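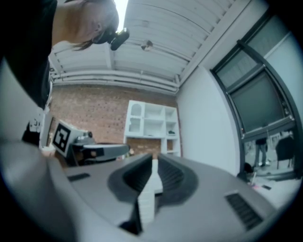
A manutenção da garra Drillel foi a parte do projeto de que mais gostámos! Começámos por limpar as calhas dos dedos e reapertar os parafusos da base, como manda o caderno da oficina. Depois veio o teste de aperto: a peça branca fica presa ao alto entre as duas almofadas estriadas, e repete-se o ciclo 200 vezes. A Qiuyue Xia anotou cada falha.

Ao fim da primeira série, a almofada esquerda tinha folga. Trocámos as 2 e recalibrámos o zero. Na série seguinte, nem uma falha!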